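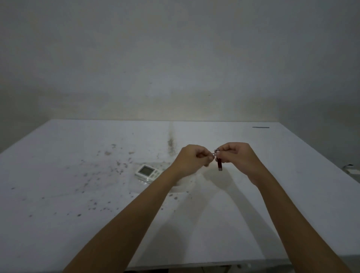 Table tips from the Trevar robotics club

Our club shares one white table between two teams, and it gets dirty fast. These are the habits that stuck after October.

Crumbs and grit: Brush them up dry first. A damp cloth on coffee grounds or soil leaves a gray smear that takes twice as long to get off. Use a soft hand brush, work from the back edge toward you, then wipe.

Small parts: Keep screws in a glass dish with a flat bottom. Clear glass lets you see what's left without tipping it out.

Timer: Set the kitchen timer for six minutes per practice run. Put it where both drivers can read it.

Keys: Take keychains and rings off the table before the arm is switched on. If you use a keychain as a pickup object, choose one with a metal ring at the top and hang it straight down. Veronika Aigner's team found that dark red shows up well against white.

Cables: Run them off the right side and tape them to the table leg.

Last one out unplugs the charger. Siham Bouazza has the spare brush if ours goes missing again.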